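Trevwood sign Usman as Grabowska moves up to head coach

Trevwood Football Club has appointed Florence Kennedy as head coach of its senior women's side and added three players ahead of pre-season training, which begins in July.

Kennedy moves up after two seasons as assistant to Murray Chisholm, who stays at the club to run the under-18s. Midfielder Anna Grabowska, who has played 117 games for Trevwood, will work alongside her as playing assistant coach.

The men's side has signed Aminu Usman from Flalley. The forward kicked 72 goals in his last two seasons there and will wear number 7.

"Aminu was the first name on our list," said men's coach Trevor Girard. "We lost too many close games last year through poor kicking in front of goal."

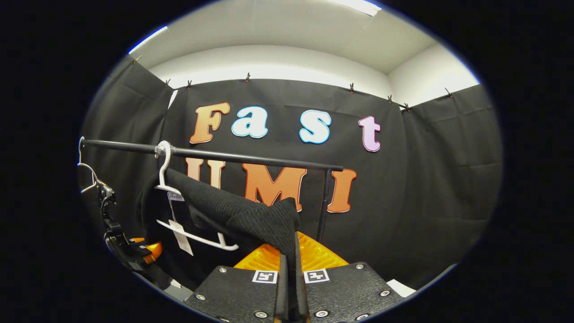 Black curtain and cut-out lettering on the back wall.

Defender Njål Myklebust has signed on for another year. He has played 148 senior games and missed the last month of the season with a knee injury - he is expected to be fit for the opening round.

Both senior sides play Rurnau away in their first practice match. Memberships are on sale now from the club office, and last year's prices have been held for juniors and pensioners.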